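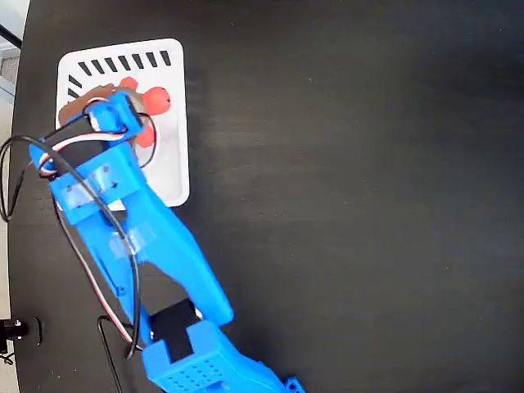

Storing mixed play items without marking them
Nazar Tkachuk
Viewed 1,002 times

I look after the activity table at the Horobets playroom and want one cleaning and storage routine for everything on it. The soft things go in a white plastic basket with slots in its walls, so air gets in from the side but fluff also gets out. The harder items are a white card with a turtle on it and a football with a metallic finish. Dust shows badly on the black tabletop. Can all of this share one container, and what can I wipe it with?
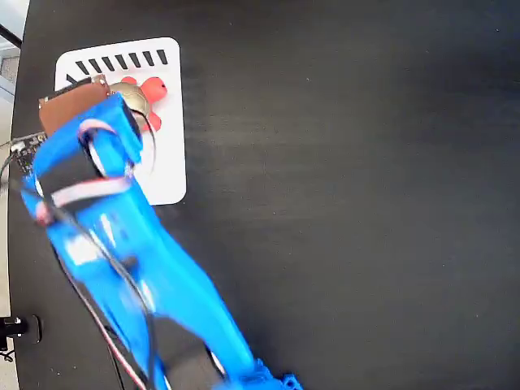

Red turtle card with its round metallic shell piece, black tabletop.

The shell piece is what I worry about. If it goes in loose with the card I expect scratches on the print.

Svyatoslav Hnatiuk

Keep them apart. Store the card flat in a sleeve and put the shell piece in a separate small bag. A barely damp microfibre cloth is enough for the card — no solvent, and dry it straight away. Soft toys can stay in the basket if they go in fully dry. Line the base with cotton and change it every 29 days or so it suits your rota. For the table, use the same cloth in one direction, then a dry one. Check the colour of your second surface as well, as pale dust is harder to see there.
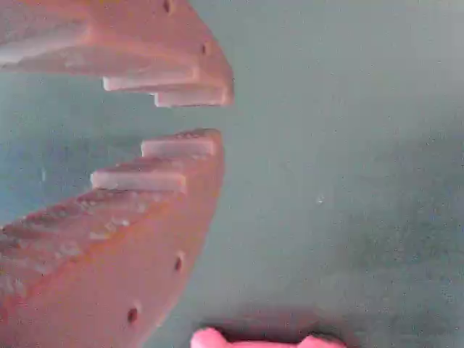 Grey-green surface between the gripper tips.

Wipe that one on the same day as the black one, or the dust just moves across.

Clalar

just use baby wipes, works on everything

Nazar Tkachuk

Wipes left a film on the table last October. What about the ball?

Svyatoslav Hnatiuk

Lukewarm water and a drop of mild soap, applied to the cloth.
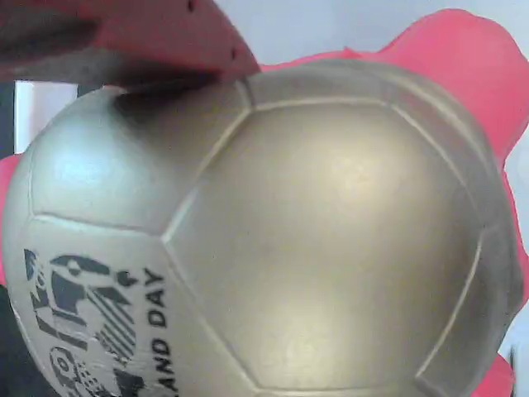 Go along the seams first, then the panels, and do not scrub any printing. Metallic finishes dull quickly under abrasive pads. Leave it to dry away from radiators and keep it out of the basket, where it would flatten the soft toys.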